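Brestley, 24/10/2024

The Brestley repair center will open a second workshop next month on Perau Street, in the former Echeverría shoe store, after the town council approved a 5-year lease on Tuesday night. The new space will handle small kitchen appliances, lamps and radios. Bicycles and furniture will stay at the original site behind the library.

The center has run out of shelf space at its current address. In September it took in 43 small appliances, the most in any month since it opened, and had to turn people away on two Saturdays. Toasters and coffee makers made up most of the load, followed by hair dryers and desk fans.

Under the lease, the center will pay a reduced rent for the first two years. The council also set aside $500 for a sign and a new front door lock. Work on the wiring is being done by Rullix, a local electrical contractor, and should be finished before the opening. The shoe store has been closed since last winter, and its back room will be used to store parts.

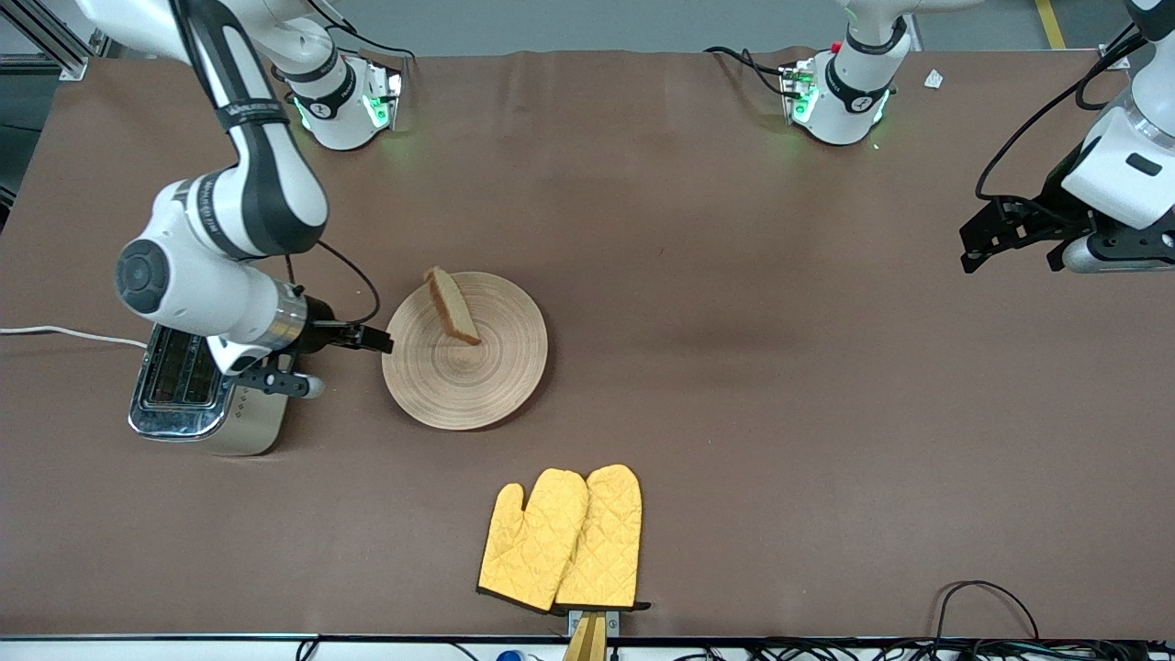 What does it cost to have a toaster looked at?

The first check is free, and after that the owner pays only for parts, plus a flat $2 for the safety test every plug-in item gets before it goes home.

Most toaster repairs need no parts at all, according to the center's own records. The usual problems are a lever that won't stay down or a crumb tray that has jammed. Broken heating wires are harder. The center will try to find a match from its bin of salvaged parts, but it does not order new ones for toasters — the wait is often long and the price can come close to that of a new machine.

Items must be clean and unplugged for at least an hour before drop-off. Cords should be tied or taped to the body of the appliance. Microwaves will not be accepted at either site, and neither will anything with a swollen or leaking battery. Those can go to the county transfer station, which takes them on weekdays without a fee.

The Perau Street workshop will be open Saturday mornings to start. Evening hours may be added in the spring if there are enough people on the bench to cover them. Anyone who wants to help with repairs has to complete a half-day electrical safety class first, and a sign-up sheet is at the library desk.

Appliances already waiting at the library site will be moved to the new address before it opens. Owners do not need to do anything, but they should bring their claim ticket to Perau Street for pickup. Parking is allowed on the east side of the street only — the west side is a bus lane until noon.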